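Truson Binge Box review - is it worth it for a fantasy rewatch?

Posted Monday, May 14, 2018 by Efua Addo

Quick one bc I have a recap to finish. Short version: good little streaming box, terrible remote, buy it on sale.

Some background. I'm rewatching all of Vitudville before the new season drops in July. If you haven't seen it, fix that. Dragons, bad weddings, a talking river, Ásdís Hauksdóttir as the queen everybody hates until season 3. My old player kept freezing right in the middle of her big speeches and I'd had it.

So, the Truson. Small, black, no fan noise. Setup took one cup of coffee. It asks for your wifi, then asks again, then works. Picture is great. The night battle that everyone complained was too dark? I could see who was stabbing who. Finally!! Blacks look black, not that gray soup I had before.

Sound is fine over HDMI. Dialog boost is the best thing on here. Baldur Ragnarsson mumbles through the whole first season (love him, he mumbles) and with boost on I caught maybe half a dozen lines I never heard before, including the one about his brother's horse. That changes the finale for me but I'll save it for the recap.

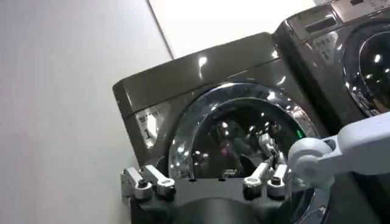
The skip-recap button works on most shows. On Vitudville it skips the recap AND the first bit of the cold open, so you miss the raven. Turned it off after episode 2.

Now the remote. Ugh. Flat, slippery, same shape both ends. I rewound the red feast twice by accident and once was enough for that scene. The mic button sits right next to volume. And voice search is hit or miss, it got "Vitudville" first try but asked for Troels Ragnarsson and it gave me a cooking show. Typing his name in took forever becuase the keyboard is one long row.

Storage. You can download episodes for travel, 400 minutes total. Sounds like plenty, isn't. These episodes run long. No card slot either.

Ads on the home screen, yes. One row, can't remove it. Mine has been pushing the same detective thing, Kołodziej, for two weeks. OK I watched the pilot. It's pretty good. Hường Ninh plays the coroner and walks off with every scene shes in.

Compared to the Pruretti stick my sister has: the Truson is faster opening apps and looks better in dark scenes. Pruretti has the nicer remote by a mile, and a find-my-remote beep, which I would use daily.

Pros: picture, dialog boost, quiet, quick to start
Cons: remote, home screen ads, not enough download room, raven

Four stars with a different remote. Three and a half as is.

Season 3 recap goes up tonight if I can stay awake. Spoilers in the comments are ok through season 5, please tag anything later.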